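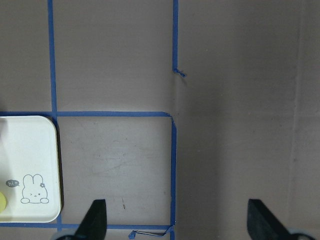 *Figure 4. Taped work surface with the tray at the left and the gripper open, seen from the wrist camera.*

## 4. Setting Up the Table for an Open Day

This section applies to the tabletop demonstration given to visitors at the Gresenlow site. It assumes that the arm has been mounted and calibrated as set out in Section 3. The demonstrator in charge is responsible for every step below, including those carried out by an assistant.

### 4.1 Preparing the surface

1. Switch the arm to Hold and confirm that the status light on the control box is steady.
2. Wipe the work surface with a dry cloth. Light scuff marks are acceptable and need not be removed.
3. Check each strip of blue painter's tape. Press down any end that has lifted or curled. If an end will not lie flat, trim it or replace the whole strip.
4. Place the tray on the left side of the surface, beside the long strip. Its right edge should run next to the tape without covering it.
5. Leave the taped square to the right of the tray empty. It is the drop zone for the first part of the demonstration.

**Note:** The tape is a guide for staff and visitors. The Plelto control software does not read it. Moving a strip will not change where the arm places an item, and the stored positions must be edited separately (see Section 6).

**Caution:** Loose tape can stick to the fingers and be carried into the tray. Do not pull tape away from the gripper while the arm is powered. Press Stop, wait for the status light to go out, and then remove it by hand.

### 4.2 Checking the camera view

1. Open the Wrist View panel on the operator's screen.
2. Send the arm to position 104 (Table Overview).
3. Confirm that both fingertips are visible at the bottom of the picture and that they are spread apart with nothing between them.
4. Compare the view with Figure 4. The left side of the tray may fall outside the picture at this position. The drop zone must be in view between the tray and the bare right side of the surface.
5. If the view is too dark on one side, adjust the room lighting. Do not change the camera exposure on the day of a visit.

### 4.3 Running the demonstration

1. Ask visitors to stand behind the floor line, and wait until all of them have done so.
2. Set the speed limit to 95 mm per second. Higher settings are locked in Visitor mode.
3. Select program 359 (Tray to Square) and press Start.
4. Keep one hand near the Stop button for the full length of the program.
5. When the program ends, return the arm to Hold before answering questions at the table.

Visitors may be invited to choose the next item, but they may not place it in the tray themselves. The demonstrator places the item while the arm is in Hold - this applies also to guests from Pradov and Andreadis who have worked with the arm before.

**Caution:** If a visitor crosses the floor line at any time, press Stop. Do not use Pause, as the gripper remains powered in that state.

### 4.4 After the visit

1. Send the arm to position 100 (Rest) and switch it off.
2. Empty the tray. Leave the tape in place if another session is planned.
3. Enter any stops, dropped items, or tape repairs in the demonstration log.

Questions about this section, and requests for a change to the table layout, should be sent to Chie Arai. Layout changes for the November open day must be approved before the stored positions are edited.

*Section 4 last revised May 10, 2019.*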